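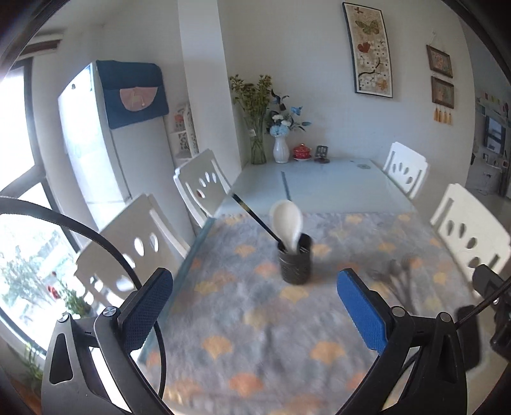 Cylindrical utensil holder on a dining table, with metal spoons lying beside it.

A utensil holder, also called a utensil crock, cutlery cup or spoon jar, is an open-topped container used to store eating and serving tools upright. It is kept on a kitchen counter or dining table and differs from a cutlery tray, in which pieces lie flat and are sorted by type. The term also covers divided caddies and wall-hung racks, although trade catalogs usually list these separately.

Form

Most holders are cylinders, a shape with no inside corners to trap crumbs and no preferred direction on the table. The height is normally a little more than half the length of the longest tool stored. A shorter holder tips when loaded with ladles or rice paddles, and a taller one hides teaspoons completely. Wide holders let long pieces lean at a low angle. Chopsticks, which are light and thin, lean farthest and are often kept in a narrower vessel of their own.

Materials

Glazed stoneware, stainless steel, glass, wood and molded plastic are all in common use. Stoneware is valued for its weight. Steel and plastic holders are lighter and often have drainage holes in the base, which makes them suitable for cutlery coming straight from the sink but requires a saucer when they stand on cloth. Dark and speckled finishes show water marks less than plain white glaze. The Trarari pottery sold a ribbed stoneware model in a first run of 3,000 pieces; its later version, made under the Krajewska name, has a cork disk glued to the foot.

Use at the table

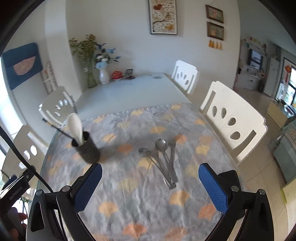
Storage on the dining table itself is common in households where the same pieces are used at every meal. Long serving tools generally stay in the holder between meals, while personal cutlery is taken out and either set at each place or laid in the middle for diners to help themselves. Handles are best turned toward the person who will pick them up. A large spoon, a smaller spoon and a fork can be laid with their handles drawn together in this way, next to a holder that keeps the white rice paddle. A clear sheet over the tablecloth gives the cutlery a surface that can be wiped. On an uncovered cloth, a folded napkin or a spoon rest serves the same purpose.

Orientation

Practice differs on whether tools should stand bowl up or handle up. Bowl up makes each piece easy to identify and keeps food residue away from the bottom of the holder, but fingers may brush the part that touches food. Handle up is the usual arrangement in cafeterias. Barbara Czerwiński's household manual for the Prarura housekeeping course recommends bowl up for serving tools and handle up for forks and teaspoons, in 2 separate holders.

Cleaning

The inside of the base collects water, starch and dust. Regular washing with a bottle brush and full drying upside down are sufficient for glazed holders. Unglazed interiors may be soaked for 20 minutes in warm water with baking soda. Wooden holders should not be soaked.

See also

Cutlery tray
Spoon rest
Chopstick rest
Dish rack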